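Broltska renewed for second season after strong summer run

July 16, 2023

The mountain drama Broltska will return for a second season, its producers have confirmed, less than a month after the first one finished.

The eight-part series follows Ilse Brunner, a former court interpreter who goes back to her home village to sell her late father's hotel and finds that one of the rooms has been rented under her own name for years. All eight episodes are streaming now on Sasdale, the small subscription service that paid for most of the first season.

Regula Mayrhofer will be back as Ilse. Emil Steiner, who plays the local police officer Konrad Tusch, has also signed on, although viewers who have reached the end of episode seven may wonder how that is going to work.

"I have read two scripts and I am in both of them," Steiner told reporters at a press event for the renewal. "That is as much as I can say without getting a phone call."

The rest of this article contains mild spoilers for the first season.

Broltska ended with Ilse signing the sale papers and then driving past the turn for the highway. The last shot showed a light going on in room 18, which had been locked since the second episode. The finale did not say who was inside, and fans have been arguing over it ever since. The most popular theory is that Ilse's sister Marta did not die in the avalanche. Another has it that the guest is the lawyer's son, who was mentioned by name three times and never seen.

Creator and head writer Annelies Hofstetter said the answer will come in the first episode of the new season.

"We are not going to drag it out," she said. "People waited through the whole first season to find out what was in that room. The next story starts when the door opens."
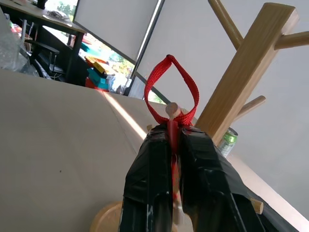
Hofstetter said the second season will again have eight episodes and will pick up on the same night the first one ended. About half of it will be set away from the village, in the port city of Tusine, where Ilse worked before the events of the show. The city was talked about often in season one but appeared only in a short flashback.

Two new cast members have been announced. Salamatu Darko will play Judge Adwoa Lamptey, who knew Ilse in her courtroom days and has reasons of her own for wanting her back. Darko is best known for her stage work, and this will be her first leading part in a television series. Morenike Bassey joins as Bisi, a night porter at the hotel. Her character is described as "the only person in the building who keeps a proper record of the guests."

Bassey was chosen from 618 people who read for the part, according to the producers. She said she had watched the first season in one weekend before her final audition and had then gone back to the fourth episode to look at the guest book again.

"There is a page in there that I think most people missed," she said. "I asked Annelies about it and she changed the subject."

Filming on the first season took 70 days, nearly all of it on location in winter. The new schedule is expected to be longer, with cameras due to start rolling in October. The hotel interiors were built inside a former textile warehouse, and the set has been kept standing since the shoot ended – a sign, some viewers guessed, that more episodes were always on the way.

Mayrhofer, who also becomes a producer on the new season, said she had asked for one change. Ilse spends most of the first six episodes in the same gray coat, and Mayrhofer wore it for almost the entire shoot.

"I asked if she could lose it on the train," she said. "They are thinking about it."

No release date has been set. Sasdale said only that the new episodes will come out weekly, as the first ones did, and that a trailer will follow once filming is finished. The service has not said whether a third season is planned, but Hofstetter said she has an ending in mind and knows which episode it belongs in.

Broltska season one is available to stream on Sasdale in the original language, with English subtitles or dubbing.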